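Comics > News > Fantasy

Clandinari Returns, Heavier Than Ever

545 shares | 2 comments

Clandinari, the fantasy comic in which a disgraced mapmaker has been three days from the city of Brakeo for most of its run, is coming back in August as a single hardcover. Stolton Books has the rights, and the collection runs to 592 pages. Readers with weak wrists may want to clear a space on the table.

The book gathers every issue of the original series, plus the winter special that sent the entire cast to a wedding and then forgot whose it was. Also included is the lost final chapter, drawn but never printed after the first publisher, Usman Comics, closed its doors. Stolton promises that the mapmaker gets to Brakeo in it. It doesn't promise that she gets in.

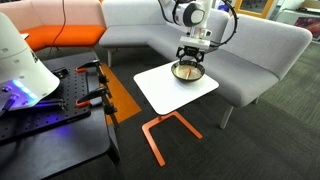 Vimala Fernandes would settle for a decent map. The old issues had one on the inside cover, she writes in the comments, and it moved the river every time the plot needed a bridge. She has asked Stolton to pick a river and stay with it.

The publisher has gone back to the original art for the coloring, so the night scenes should no longer look like a power outage with speech balloons. The lettering has been redone as well, though the goblin dialect stays exactly as it was. Fans fought hard for that – harder, it must be said, than they ever fought to buy the comic when it was on the stands.

The first printing will be nearly 3000 copies, with a bookplate in each one. A paperback in two parts may follow if the hardcover sells. The split would come right after the siege, at the point where the mapmaker opens the wrong door and the series used to take its summer break.
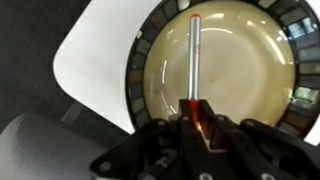 Silver rod with an orange-red tip.

Stolton has no plans for a sequel. It said the same thing about the collection.

Contact us | Back to top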